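Last updated: July

We use cookies to remember your settings. Accept / Manage

Section 3. Cloth tasks: setup, scoring and limits

Read this before you quote a success rate to anyone. The Rornetti evaluation guide used to open with one headline number for garment flattening. I took it out, and the steps below are what I would need to see before putting it back.

3.1 Before a run

1. Cover the table and clip the covering underneath. Use the same covering for every run you plan to compare.
2. Check that both arms reach the near and far edges of the covering.
3. Write down the checkpoint name, the start time and who is resetting the cloth.
4. Crumple the garment by dropping it from shoulder height. Do not arrange it.

CAUTION: Keep hands off the table until both arms are parked. Garment resets are when people get careless.
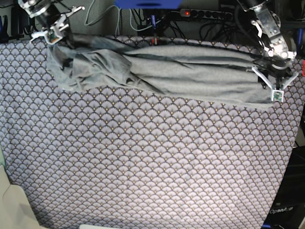
Grasp success is the softest number in this whole method. The scoring script calls a grasp good when the fingers close and stay closed, and it has no idea how much fabric is between them. With a gray cloth held at both ends along the far side of the table, one end can be gathered into a tight bunch while the cloth toward the other end is pulled much flatter, and the script gives that full marks. I would not call it a flattening grasp. Score it by hand.

3.2 Scoring a run

5. Run 19 trials per checkpoint. Fewer than that and you are reporting luck.
6. Stop each trial at 74 seconds, even if the arms look close to finishing.
7. Save the last overhead still and score from that, using the 3 grades: flat, partly flat, failed.
8. A folded-over layer on top of the main panel is "partly flat" at best — no matter how straight the other edges look.
9. Have a second person grade the same stills without seeing your sheet.

NOTE: The coverage score compares cloth area to the area of the same garment laid out by hand. It is easy to fool. A shirt with one doubled corner loses very little area, so it can outscore a shirt that is fully open but wrinkled.
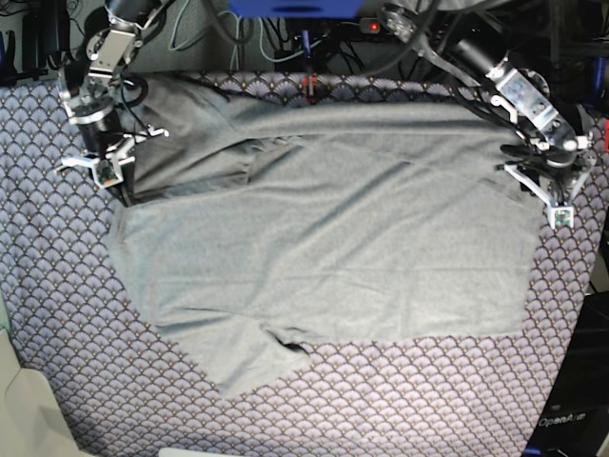 Yamuna Lobo objects that hand grading is slow and that two graders will disagree on the borderline stills, so coverage, bad as it is, at least gives the same answer twice. I accept the point about repeatability. A score that repeats can still be wrong, so report both and print the disagreements next to them.

3.3 What the result does not show

The Olthorpe checkpoint was trained on 1000 demonstrations. That tells you how much work went in. It says nothing about towels, stiff fabric or a different table covering, and we have not run those tests. If you change the covering, start a new results sheet and leave the old one alone.

10. List every garment used, including any you dropped from the set.
11. Keep failed trials in the same folder as the good ones.
12. Send the sheet and the stills to Vsevolod Bilyk before sharing a number outside the lab.

Related
Section 2. Parking and homing the arms
Section 4. Rescoring old runs
Givham gripper finger replacement
Gilbert logging tool: known problems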